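Furnished Unit Inspection Checklist, Drirnham Block, Unit 13
Inspector: Brigitta Imhof. Reviewed by: Teodoro Casado. March, start 9:40 a.m.

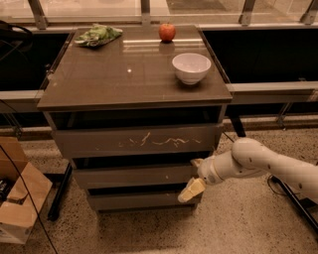
Codes: P = pass, F = fail, M = monitor, N/A = not applicable. A comment is required for F and M.

1. Entry and exits
1.1 Door closes and latches unassisted: P
1.2 Deadbolt opens from inside without key: P
1.3 Exit route clear to stairwell: M
Comment: Bicycle in hallway. Route passable. Tenant notified.

2. Smoke and carbon monoxide alarms
2.1 Smoke alarm sounds on test: P
2.2 Carbon monoxide alarm within service date: F
Comment: Unit expired. Replace before next occupancy.

3. Electrical
3.1 Panel labeled: P
3.2 GFCI outlets trip and reset: F
Comment: Outlet left of kitchen sink does not trip. Work order sent to Arkura.
3.3 Extension cords used as permanent wiring: none found, P

4. Furniture and storage
4.1 Drawer units anchored to wall: M
Comment: Bedroom unit anchored with 2 straps, one slack. Retighten and recheck.
4.2 Glass shelves free of chips: P

5. Water and heat
5.1 Relief valve discharge pipe in place: P
5.2 Leaks at heater base: P
5.3 Gas shutoff accessible: N/A
Comment: All-electric unit.

6. Windows
6.1 Bedroom window opens fully: P
6.2 Opening limiter releases by hand: M
Comment: Stiff. Lubricate.

Result: conditional pass. Reinspect 2.2, 3.2 and 4.1.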